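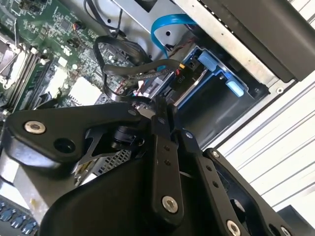
Line numbers in Grajales, Flavunora: which edition to cite?

Poetry and Editions > Textual Questions

marginal_k
I am preparing notes on Giuliana Grajales's long poem Flavunora and the two editions in print do not agree on line numbers. The Umemport text ends at line 422. The Usta text ends at line 404. The words are the same as far as I can tell. Which one do people cite?

tworedpens
The gap of 18 comes from the split lines. Umemport gives every dropped half-line its own number. Usta counts the two halves as one verse, the way you would number shared lines in a verse play. Cite Umemport. It is the one in most libraries.

hemistich
Disagree. Availability is a weak argument. Grajales wrote in a five-beat line, and the dropped halves only scan if you join them. Numbering them apart treats a layout feature as a metrical one. Usta is correct and should be the default.

marginal_k
Does either edition explain its numbering? My Usta copy has no textual note, just the introduction by Deisy Cárdenas.

tworedpens
Look at the end of section 2 in that introduction. She says the numbering "follows the verse and disregards the page." One sentence, no table. Umemport says nothing at all.
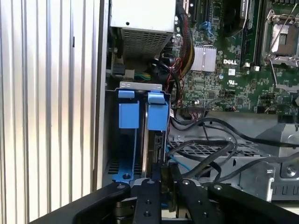

Re: Line numbers in Grajales, Flavunora

oldstyle_figs
Before anyone settles on Usta: the first printing has a numbering error in section 5. The marginal number 310 sits one line too low, and everything after it in that section is off by one. It was fixed in the second printing. The copyright page does not mention the change, so check the margin itself.

hemistich
I have the second printing and did not know that. It is an argument for naming the printing in the citation. It does not change which system is right.

tworedpens
It changes which one is usable. A reader with the first printing will land on the wrong line. Also, the poem first ran in Saber with no line numbers, so neither system has the author's approval that I know of.

hemistich
She read proofs for Usta. Cárdenas says so in the acknowledgments.

tworedpens
Reading proofs is not the same as approving the numbering.

marginal_k
I will cite by section and line, use Usta second printing, and put the Umemport number in brackets where they differ. First note will state the edition. Does anyone have a concordance of the two?

oldstyle_figs
I have a partial one, sections 1 to 4. Will type it up Saturday and post it in this thread.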